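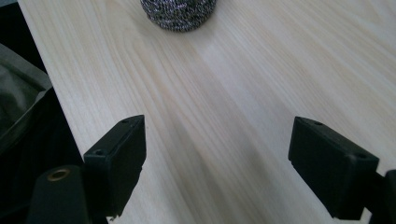

Review: The Skatavlow Hand-Held Gripper Kit

Posted 01/05/2023

Print | E-mail

Readers of this blog have asked for an assessment of the kit sold by Skatavlow of Voltville. It is offered in two versions, at $129 and $137, and the dearer one includes a spare pair of fingers. Assembly required 3 hours. The instructions are clear, although the page on mounting screws should be revised. Small household items, steel wool pads among them, are suitable for first practice. A review of the Lukumay kit is planned for July.

Print this post | E-mail this post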